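Sorting a Household Drawer or Counter: Notes from an Automation Open Day

Filed under: Kitchen, Storage, Workshop

The Kendholm open day runs for one afternoon in February. Most of the floor is given over to packing lines and conveyor parts, but a side room is set aside for small handling tasks of the kind done at a kitchen counter: sorting, lifting, putting away. The notes below cover what carries over to a home kitchen or a small workshop. Nothing in them requires special equipment.

Set the counter up before starting

The presenters at the Greltik station spent more time laying out the table than running the task. The order was the same each time. Clear the surface completely. Place the containers. Place the labels. Put down the items to be sorted last.

At home the usual order is reversed. The groceries go on the counter first, and the bowls and bins are fitted in wherever there is room. Items then get moved twice. With the bins down first, each item is picked up once and released once.

Leave a clear strip between containers. Items wait in that strip and nowhere else. If the strip fills up, stop unloading and sort what is there.

Containers

Use matching containers for a single job. When both have the same height of rim, the hand lifts to the same height every time and fewer things catch on the edge. Mixed bowls and boxes work, but the tall one slows the job down.

Open tops are better than lids for anything sorted daily. Lids belong on long-term storage.

Woven baskets suit dry goods, whole fruit with a firm skin, rolls of tape, cord and cloths. They do not suit soft berries, loose screws or anything that sheds powder. Line the basket with a folded towel if small items must go in it. Shake the towel out over the sink; do not try to wipe the weave.

Set rectangular containers with the short end toward you. More of them fit side by side, and the near end is always within reach.

Labels

Print size matters less than placement. A label on the side of a basket cannot be read from directly above, which is how most people look at a counter. Lay the label flat in front of the basket, or fix it to the top of the rim.

One word per label. Write it by hand with a black marker on plain white paper. Lowercase is fine. Replace the sheet when it curls or gets splashed.

Name the label for what goes in, at the widest level that still works. "Fruits" is easier to obey than a list of four kinds. If an item does not clearly belong under any label, it goes to the back of the counter until the rest is done. Do not make a new label for a single item.

Surface and light

A plain, matte surface of one color makes small objects easy to find. Patterned stone and butcher block hide them. If the counter is patterned, put down a white tray or a sheet of freezer paper for the length of the job.

Clear objects are the hard ones. Tape, plastic wrap, glass stoppers and measuring cups pick up the color of whatever is under them. Keep clear items toward the front of the counter, where they will not be knocked. Light from one side shows their edges better than light from directly overhead.

Gripping and releasing

The Prestska station had a printed card with three rules for picking up household goods. They apply to human hands as well, particularly for anyone with reduced grip.

Curved items: take hold at the middle of the curve, not at the end. A banana lifted by the stem swings.

Ring-shaped items: take the wall of the ring between thumb and finger. Do not squeeze across the full width. A roll of tape held this way can be lowered into a basket without letting go early.

Small soft items: approach from above with the fingers already partly closed. Open only as far as needed.

Release low. The item should be below the rim of the container before the fingers open. Dropping from above the rim bruises fruit and makes rolls bounce out.

The mixed sort

The afternoon demonstration combined all of this on one white table, with two baskets, a paper label for each, and a loose triangle of goods to divide between food and supplies.

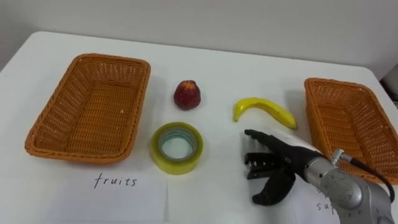

Lozano: I ran the mixed sort at home after reading your first draft and would change one thing. Put the awkward item nearest the hand. With it at the back, you reach over everything else to get it, and a sleeve takes the rest along. My test load was 443 grams of fruit and two rolls of masking tape. Starting with the nearest item, I did not tip anything over.

The point is accepted, and the instruction for this page is now: nearest item first, then work toward the wall.

Keep the forearm off the labels. If an arm resting in its natural position covers a label, slide the sheet toward the outer side of its basket until the word can be read throughout the job.

Quick reference for a home setup

Basket spacing: wide enough for one open hand and the largest item.
Label: one word, flat, in front of the basket.
Time limit: 90 seconds of sorting, then carry the full basket away.
Weight: stop filling a light woven basket when the base begins to sag.
Tape: store flat, away from the stove, with the free end folded over.
Bananas: keep apart from other fruit if the other fruit is already ripe.

Cutting sheets for labels: a pack of 200 plain sheets, each cut in half, covers a pantry and a workbench with plenty left for replacements. Store the spares flat under the tray.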